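Speaker notes: "Which view do you label from? Head and chest cameras in tabletop grasping"
Speaker: Milagros Quispe
Group meeting, 21 October 2023
With Othmane Samir and Parvaneh Parsa

Opening (title up, wait for the door to close)

Thanks for having me. I'm going to talk about one narrow thing, which is how we mark the moment a grasp starts in our tabletop recordings, and how much that mark depends on which camera the labeler is looking at. Othmane did the scoring scripts. Parvaneh ran the labeling. I wrote the protocol, so complaints about the protocol come to me.

If you were here in March you saw the first version, where we had one label per episode and one labeler. Skip that if the same people are in the room.

Why we care

The policy we train, Kirui, learns from segments. Each episode gets cut into reach, close, lift and place. If the cut between reach and close is wrong, the model sees closing fingers filed under reach, and it learns to close early. With a can that matters very little. With a thin flat thing on cloth it matters a lot, because the fingertips have to come down on both sides of it before they close.

For a long time we took the cuts as given. Yolanda Arango was the one who pointed out that two labelers working on the same episode were cutting in different places, and that the difference got worse as the objects got smaller.

Setup

Tabletop, two hands, a spread of household objects. Dark teal-blue cloth on the table, woven screen at the back. We keep the background the same for the whole set. Objects are placed apart from each other, so clutter isn't part of this study. Say that clearly, it was the first question last time. 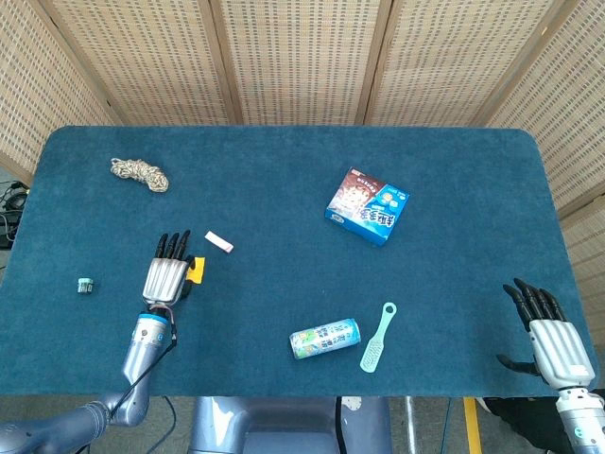 Slide 4. Head view, left hand at the yellow item, right hand open.

Point to the yellow item first. From up here the hand hides part of it, and you have to judge the contact from one digit and a bit of thumb. Then point to the can near the front edge. It lies on its side with the mint-green brush-like tool immediately to its right, and a labeler would have an easier time with that one.

Don't spend long on the right hand. It is in the recordings, but this analysis only uses the hand that does the grasp.

What we did

The set is 1192 episodes. We pulled 349 of them for double labeling, weighted toward flat and small objects because that is where Yolanda saw the trouble. Six labelers. Every episode in the subset was labeled once from the head view alone and once from the chest view alone, by different people. Labelers could step back and forth but could not see joint angles or any force signal.

The instruction was one sentence: mark the first moment when both the thumb and at least one finger are placed so that closing would touch the object. We argued over that sentence for longer than I want to admit. The earlier wording used "contact," and people can't see contact. They guess it from the object moving, and then the label comes late.

The reference cut comes from the finger joint readings, through a tool Othmane wrote called Tusura. It looks for the point where the closing motion starts and doesn't reverse. It has its own errors. I'll come to those.

Results, part one

For bulky objects the two views agree. I have a plot for this but it's dull, so one line and move on.

For flat objects the head view labels come late more often than early. When we went back and asked, labelers told us they were waiting until they were sure, and from above they were often not sure until the hand started to lift. The chest view labels sit closer to the Tusura cut and they spread less.

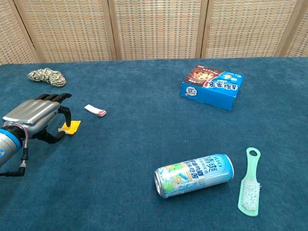
Does the labeler need both views open at once?
One view is enough for bulky objects, and for flat ones we now open the chest view first and use the head view only to settle a doubt.

Point to the finger and thumb on either side of the yellow packet. The tip of the index finger reaches it and the thumb tip is next to its left side, and from this height you can read both. Under our one-sentence rule this moment already counts as close.

Then the white and pink strip, up and to the right of the packet. Small narrow pieces like that are in the same group as the packet for scoring.

Results, part two

Retraining. We took the new cuts for the subset, left the rest alone, and trained Kirui again with everything else fixed. Early closing on flat objects went down. It did not go away. On bulky objects we saw no change we would defend.

We also found 22 episodes where Tusura itself was wrong. In most of them the hand made a small closing move, opened again, and then closed properly, and the tool took the first one. Both groups of labelers got those right. Ataahua Trevaskis has suggested we keep them as a check set, and I agree.

Limits

One table, one cloth, one pair of hands. Objects well apart. Labelers who all learned from the same person (Parvaneh), so they may share her habits. We did not test a wrist camera. Someone will ask about Peta, which records from the wrist; I don't have numbers and shouldn't guess.

The chest view also has a problem of its own. When the forearm crosses in front of the object the labeler loses it completely, and then the head view is the better one. We have not counted how often that happens.

Next

Relabel the flat objects in the full set. Fix the reopening case in Tusura. Move the labels over to Nusura so that the view used is stored next to each cut, which we should have done from the start.

If there is time, show the two labelers' cuts on the same episode side by side. If not, stop at the list and take questions. Othmane has the scripts for anyone who wants to run them on their own recordings.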